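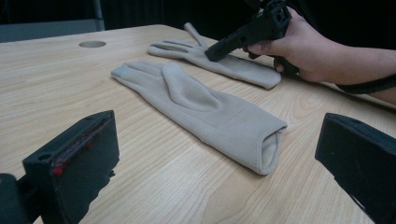
Corkach on the new single, first-night nerves and singing to 1,851 people

It's ten in the morning when Corkach picks up the phone, and she is already laughing. Her new single "Andadex" came out in July, the radio won't leave it alone, and she sounds like someone who has had four coffees and no sleep.

"I heard it in a grocery store!" she says. "I stood by the bread and sang along with myself. A kid told his mom I was doing it wrong."
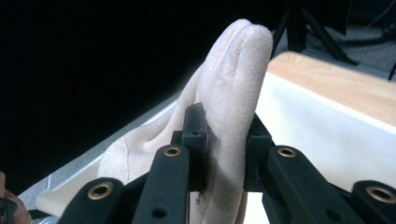
Rhodri Edwards
Music and Celebrity Writer
17/08/2021

If you only know her from the talent show days, the new stuff will be a surprise. It's faster and a lot funnier, and the chorus has been stuck in my head all week. She wrote it with her old bandmate Nicholas on the floor of his apartment.

"We had 10 songs and threw out six," she says. "The four we kept were the ones his neighbor didn't bang on the wall about."

Then came the Eltero, her biggest show yet, with 1,851 seats and every one of them sold. Was she scared?

"Oh, terrified. I forgot the second verse completely – just gone. The front row sang it for me, and I cried, and then I forgot the third one too."

And the rumors about her and Nicholas? She groans, but she's happy to answer. "He's like my brother. He's seen me eat cereal out of a saucepan. There's no romance after that."

The full EP is nearly done, and she tells me the last track runs just 60 seconds. "It's the best one," she says. "I'm playing it twice every night."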